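**Painter's tape**, a kind of masking tape, is a pressure-sensitive tape with a thin backing and a weak adhesive. It is used to cover surfaces that should not be painted and to make straight edges between colors. It is also widely used for temporary marking, labeling and light holding jobs. Most painter's tape is made to be pulled off by hand without solvent.

The words "masking tape" and "painter's tape" overlap. In hardware stores, masking tape usually means the tan or cream general-purpose product, and painter's tape means a colored tape, most often blue or green, that can stay in place longer before it is removed.

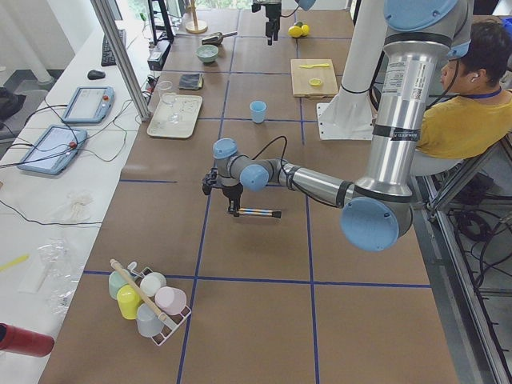 ## Materials

The backing is normally crepe paper. The fine wrinkles let the tape stretch a little, so it can follow a gentle curve and is easy to tear across its width. Smooth papers and plastic films are used where a sharper line is wanted, though film is harder to tear by hand.

The adhesive is based on natural rubber, synthetic rubber or acrylic. Rubber adhesives grip quickly but age badly in sunlight, and the residue they leave can be hard to remove. Acrylic adhesives take longer to reach full strength and stand up better to light and heat. A release coating on the outer side of the backing allows the roll to unwind.

Color has no fixed meaning across the trade. A blue tape from one maker may be stronger than a green tape from another, and the label is a better guide than the shade.

## Uses

### Painting

Before taping, the surface is cleaned and dried. The tape is laid in lengths short enough to control, and the edge is pressed down with a putty knife or a fingernail. Paint that creeps under the edge is called bleed. It is more common on rough walls and with thin paint. One remedy is to brush a light coat of the base color over the edge first, which seals it.

Tape is generally pulled back on itself at a low angle. If a dried film of paint bridges the tape and the wall, it is scored with a knife before pulling.

### Marking and layout

Stagehands, teachers and shop workers use tape to mark positions on floors and tables. A line of tape is quicker to put down than paint and can be moved when the plan changes. Large surfaces are often divided into rectangles.

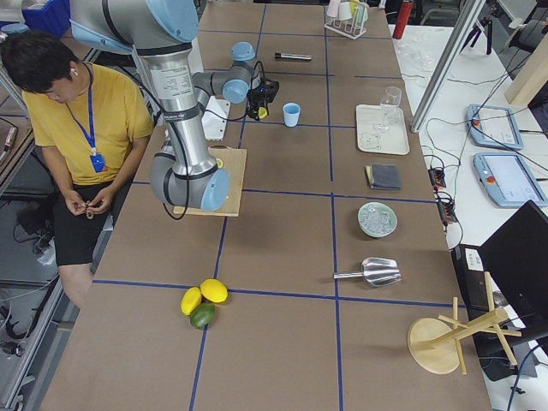

*Strips of dark blue tape dividing a long work table into cells.*

Straight lines are usually set out with a chalk line or a long ruler. Where two strips cross, one is laid over the other, or the upper strip is trimmed so that the surface stays flat. Floor markings in busy areas wear at the edges first, and vinyl floor tape is preferred for anything meant to last.

Haruna Maruyama's handbook *Lines That Come Off* treats layout as a separate craft from painting. It advises beginning with the longest line and measuring all others from it, so that small errors do not add up from one strip to the next. 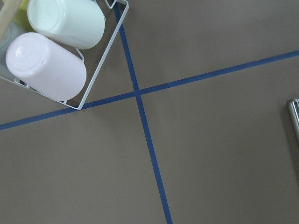

Karlijn Verschueren, in a later workshop manual, prefers to start from a corner and check the diagonals, a method borrowed from carpentry.

## Storage and removal

Rolls keep best lying flat in a cool, dry place. Edges that pick up dust do not seal well, and old rolls may split into slivers as they unwind.

Tape left up too long can tear on removal or leave adhesive behind. Gentle warming with a hair dryer softens many residues. Mineral spirits are also used on hard surfaces, after a test on a hidden spot.

## See also

- Adhesive tape
- Chalk line
- Gaffer tape
- House painting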